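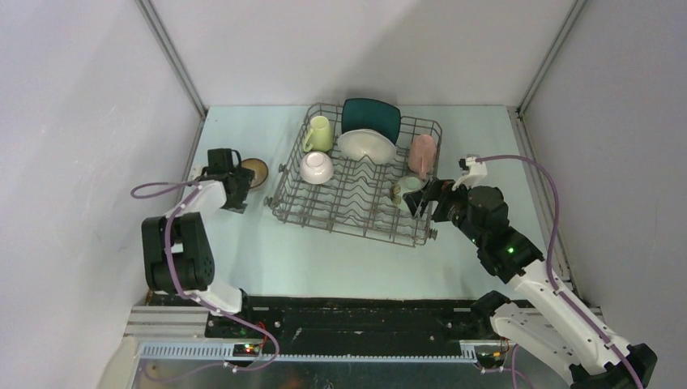
Re: Shared kitchens at Brondodbridge — revised rules for residents

Home | Lists | Archive | Search | Help

Last updated: 12 March 2026

To all subscribers of the residents list:

The Housing Office thanks those who wrote in response to the notice on shared kitchens. Several messages raised the same points, and the office is replying to the list as a whole. One of the earlier messages is quoted below with the sender's permission.

> The January notice says that cupboards must be cleared
> before the end of each term. Does this apply to residents
> of Gwynne House who stay through the break? Also, the
> notice says nothing about dishes left in the rack. On our
> floor they stay there for days and there is no room for
> anyone else's. Could the office set a time limit?
> Finally, is the 500 dollar kitchen deposit per person
> or per floor?

On the first point, residents of Gwynne House with a continuing contract are not required to clear their cupboards. They are asked to label each shelf with a room number. Unlabeled food will be removed by the cleaning staff, and the office cannot replace it.

On the second point, the office agrees that a limit is needed. Dishes may be left to drain overnight and should be put away by noon the next day. Mugs and bowls should be turned upside down, and plates stood on edge, so that the rack holds as much as possible. Items still there after noon may be moved to the box under the sink. They will be kept for 3 weeks and then given away. Knives should be dried and returned to the drawer at once.

On the third point, the deposit is 500 dollars per floor and is paid from the floor fund. No resident will be billed separately. Where a floor has been charged for cleaning and believes the charge to be wrong, a written request for review may be sent to the office.

Residents of Filine House should note that their kitchens follow a different schedule. The ovens on the upper floors are to be replaced, and the work will be done one floor at a time. During this period the ground floor kitchen will be open to all Filine residents — please allow extra time at the dinner hour.

The office has also been asked whether the Trolano building will receive a second refrigerator on each floor. The request has been passed to the facilities desk. A reply will be posted to this list when one is received.

Questions about these rules may be sent to the list or left at the front desk of any house. Repair requests should not be sent to the list. Please use the repair form, and give the floor and kitchen number.

Housing Office
Brondodbridge

3 comments | 0 shares
Previous message | Next message | Back to thread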